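## 3. Layout of the sorting table

Draft, 26th May. References still to go in, numbering may shift once Euan Niven has finished section 2.

The study deals with one small job: putting away soft colored pieces (blocks and long thin strips) into lidded bins at the end of a session. Whole job takes a few minutes. It is done badly more often than people think, and the mistakes come back at the start of the next session when somebody needs a green strip and gets a handful of pink ones. We wanted to know how much of that comes from the pieces and how much from the way the table is laid.

### 3.1 Bins and lids

Bins go in a row at the back of the table, long side to the wall. Same order every time, mint green at the left end, then lavender, then the pale yellow ones. The working area in front stays clear for loose pieces. Lids come off before sorting begins and are stood upright against the wall, each one behind its own bin. We tried lids under the table first. Bad idea. They got swapped, and a lid that nearly fits is worse than no lid at all because it gets pushed down and pops up again later.

Standing the lids behind costs nothing in table space and keeps the pairing obvious. With the green bin it also gives a second patch of color at the back. The brown lids don't do this, and we come back to the point in 3.4.

Strips are handled one at a time. Picked up by an end, lifted clear of the table, then lowered in. Sorters who scooped up several at once spent longer untangling than they saved.

**Figure 1.** Bin row with the lids stood behind, and a green strip held up by its top end in front of the lavender bin. Bins apparently empty.
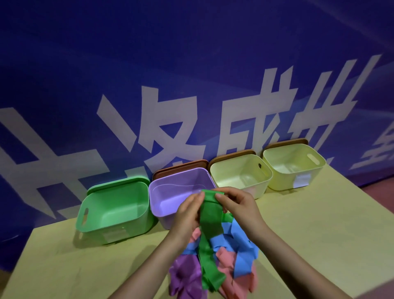 Lamisi Aidoo objected to the fixed order when she read the first draft: a row that never changes teaches people the position and tells us very little about color, so by the second week they would be sorting left to right with their eyes half shut. Her suggestion was to shuffle the row between sessions. Gemma Bellamy disagreed, on the grounds that in a real storeroom the row doesn't get shuffled and position is half of what makes it work.

Both fair. We kept the order fixed for the main sessions and ran a shorter shuffled set afterward. Results for the shuffled set are reported seperately in section 5, as mixing the two would blur everything.

### 3.2 Pieces

The stock came to 2,000 pieces in total, of which 444 were strips. Rest blocks. All foam blocks of a color go with the bin assigned to that color, which does not always mean a bin *of* that color. Green to green, purple to lavender, simple enough. Pink has no pink bin. It goes to a yellow one, and that was the assignment everybody had to be told.

We left it that way on purpose. Ogilvie, the storeroom we took the layout from, had the same mismatch for years and it seemed worth keeping. Labels were kept small too, low on the front face of the bin. Sorters almost never looked at them once a few blocks were in. A few blocks of the right color inside the bin do the labeling by themselves, and they do it better when they lie near the front where they can be seen from standing height.

So we began each main session with seed blocks already in. Where there was no seeding (the 99 unseeded trials) pink pieces were the ones that wandered. Mostly into lavender. Cosimo Gentile thinks this is simply the nearest color by eye, we haven't tested it.

### 3.3 Strips

Strips are the slow part. A block lands where it is dropped. A strip folds, twists, hangs over the rim, catches on a handle cutout. The rule we settled on had 3 steps:

1. Lift one end well above the table.
2. Find the other end with the free hand and take out the twist.
3. Lower into the bin, loose fold, nothing over the rim.

Step 2 is the one that gets skipped. Strips waiting their turn may lie flat in a loop on the table, no need to straighten them before they are picked up.

**Figure 2.** Pink strip held at both ends, green strip lying in a loop on the table. Blocks already in the bins.

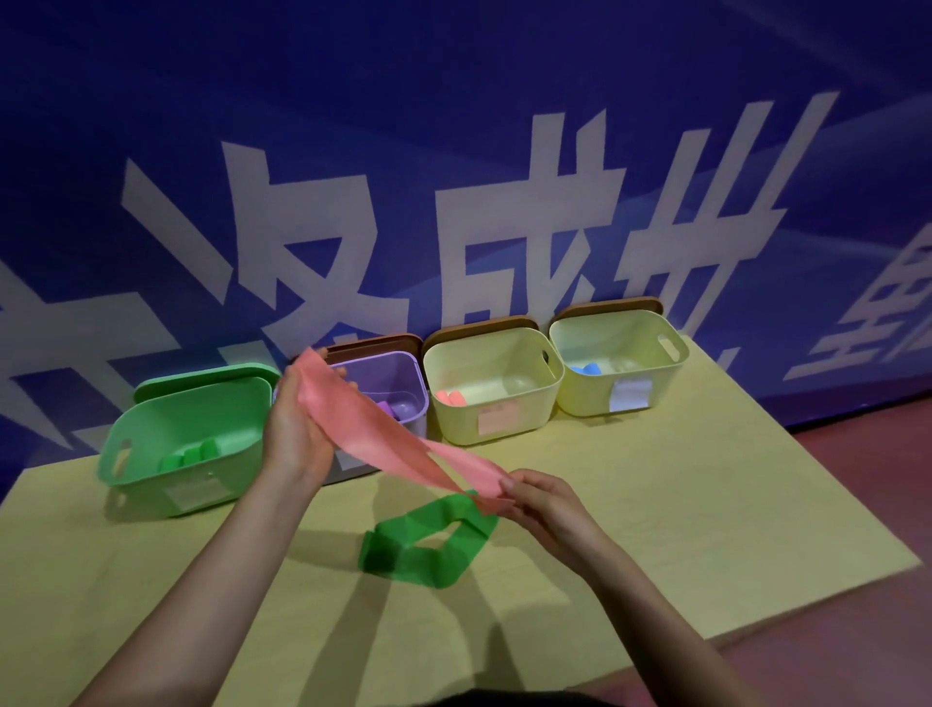

Time per strip went down over the first few sessions and then stayed put. Time per block hardly moved at all. Which fits what the sorters told us, that there is nothing to learn about a block. Two of them began laying strips on top of the blocks in stead of mixing them in, and we let that stand as it didn't break the rule. Agnes Cruickshank wants it written in next time. Probably right.

One thing not in the protocol: the table covering. Pale yellow, chosen so that every piece shows up against it, and green and pink both do. The yellow bins less so. The front edge of a yellow bin on a yellow table is easy to misjudge, and several drops fell short there. A gray covering would have fixed it. Too late by then to change without throwing out the earlier sessions.

### 3.4 Closing up

Lids go on last, left to right. Green first, never a problem. The brown lids look alike and are only told apart by where they stand, so taking two at once defeats the whole arrangement. A dot of colored tape on each brown lid is planned for the next round at Skomura, with the same bins and the same order. Pieces left on the table after closing were logged as missed, whatever the reason. Pieces on the floor likewise.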